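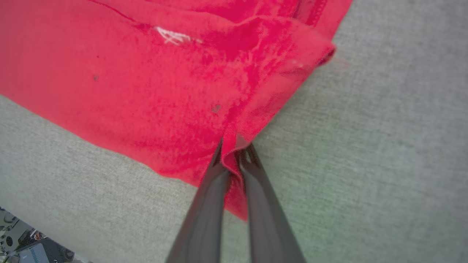 Well, I only just got my voice back after Saturday night at Mudgway Hall, so if this one reads a little hoarse you know why! 91 of you packed in for the first card of the year, and the noise when Italo Pace's music hit was the loudest I've heard in that building.

Let's start with the main event. Italo defended the Rasau Cup against Kane Baxter, and for 16 minutes I had no idea who was taking it home. Kane has gotten so much better since October. He went after the left knee early, stayed on it, and had Italo crawling for the ropes twice. Then came that missed elbow off the top (my row groaned before he even landed) and Italo rolled him up for the three. Kane wouldn't shake hands. His brother Tipene came down to talk sense into him and got shoved for his trouble, so I think we all know where that's headed.

Glenys Hinds beat Beverley Quinlan by count-out, and I'm still mad about it. Bev was back on the apron at nine, I don't care what the referee says. She's asked for a rematch with no count-outs and I hope she gets it.

The six-man tag was a mess, but a fun mess. The Skonditz boys spent more time arguing with each other than wrestling, and they lost when one of them clotheslined the other. Somebody please get those two a counselor.

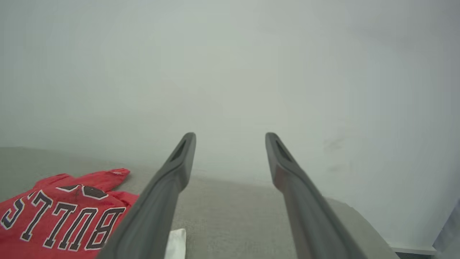

COMING UP
Posted 9 Jan 2018

Next card is at the Jestden Rec Center, and Kane vs. Tipene is signed. Brother against brother, first time ever, and their mom has told me she's sitting on neither side! Doors open at 6, bell time is an hour later. Kids get in free with a grown-up. If you want ringside, get your name in early, those chairs went fast last time and I had to turn away a couple of regulars, which I hated doing.

Italo will be there too, signing before the show. Bring your own marker, mine keep walking off.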